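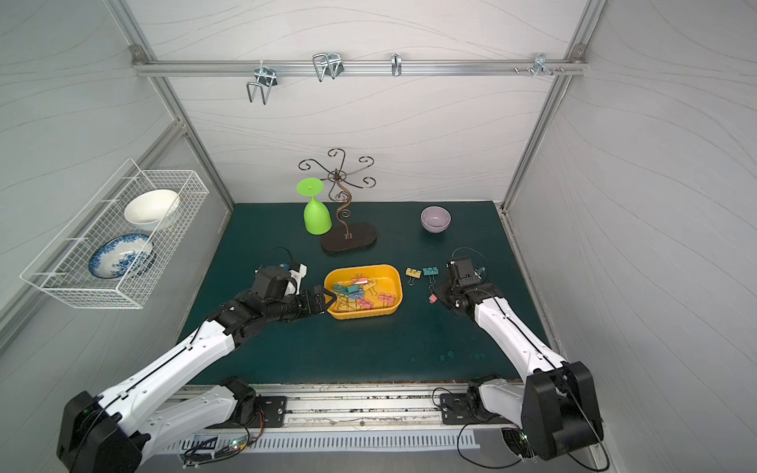 최종 수정일: 2020년 11월 10일

Forkell 사무용품 용어 말뭉치 데이터 카드

개요
본 자료는 사무용품 목록, 구매 요청서, 비품 대장에 나타나는 품목 명칭을 수집하여 표준 명칭과 대응시킨 한국어 용어 말뭉치이다. Guvudley 문서언어연구실이 구축하였으며, 표제어 523개를 수록한다. 같은 물건이 기관과 부서에 따라 달리 표기되는 현상을 기록하고, 문서 검색 및 목록 통합 업무에 활용할 수 있도록 하는 것이 목적이다.

구축 배경
행정 문서에서 사무용품의 명칭은 통일되어 있지 않다. 바인더 클립은 "더블 클립", "집게 클립", "검정 집게" 등으로 적히고, 서류 정리함은 "트레이", "결재함", "서류함"과 혼용된다. 기존의 품목 분류표는 규격 명칭만을 다루어 실제 문서의 표기를 포괄하지 못하였다. 본 말뭉치는 규격 명칭과 현장 표기를 함께 제시한다.

수록 내용
각 항목은 다음 필드로 구성된다.
term_id: 표제어 고유 번호
standard: 표준 명칭
variants: 이표기 목록. 세미콜론으로 구분한다.
category: 대분류. 철하기, 필기, 보관, 절단, 접착, 기타 중 하나의 값을 가진다.
context: 해당 표기가 쓰인 문장. 최대 200자이며, 초과분은 삭제하였다.
note: 편집자 주. 비어 있을 수 있다.

파일은 UTF-8로 인코딩된 탭 구분 형식이며, 첫 행은 필드 이름이다. 이표기가 확인되지 않은 표제어의 variants 필드는 빈 값으로 둔다.

수집 및 검수
원문은 Navarrete 문서보관소와 Tillum 구매지원실이 제공한 내부 문서에서 추출하였다. 표제어 선정은 두 명의 편집자가 각각 수행하고, 판단이 엇갈린 항목은 책임 편집자 Aldana Figueroa가 최종 결정하였다. 외래어는 외래어 표기법에 따른 형태를 표준 명칭으로 삼되, 규격서에 고유어 명칭이 있는 경우 이를 우선하였다. "호치키스"는 "스테이플러"의 이표기로 처리하였다.

개인정보
문맥 문장에 포함된 성명, 전화번호, 부서명, 결재 번호는 모두 대체 기호로 치환하였다. 치환이 누락된 사례를 발견한 경우 term_id를 기재하여 연구실로 통지하여 주시기 바란다. 해당 문장은 확인 즉시 배포본에서 제외한다.

제한 사항
수집 대상이 공공 및 교육 분야의 문서에 치우쳐 있어 소매업의 상품명은 충분히 반영되지 않았다. 색상과 크기를 나타내는 수식어는 별도 필드로 분리되어 있지 않다. "집게"와 같이 문맥에 따라 서로 다른 품목을 가리키는 표기는 복수의 표제어에 중복 수록되므로, 자동 변환에 사용할 때에는 category 값을 함께 참조하여야 한다. 표기의 출현 빈도는 제공하지 않는다.

변경 사항
9월 배포본 이후 중복 표제어 15개를 통합하고, 보관 분류의 편집자 주를 보완하였다. 통합된 표제어의 번호는 재사용하지 않으며, 구 번호와 신 번호의 대응은 merged.tsv에 수록하였다.

이용 조건
연구 및 교육 목적의 이용을 허용한다. 수정본을 배포할 때에는 출처와 변경 내용을 명시하여야 하며, 원문의 재식별을 시도하여서는 아니 된다. 상업적 이용은 연구실의 사전 서면 승인을 요한다.

인용 표기
Guvudley 문서언어연구실(2020). Forkell 사무용품 용어 말뭉치.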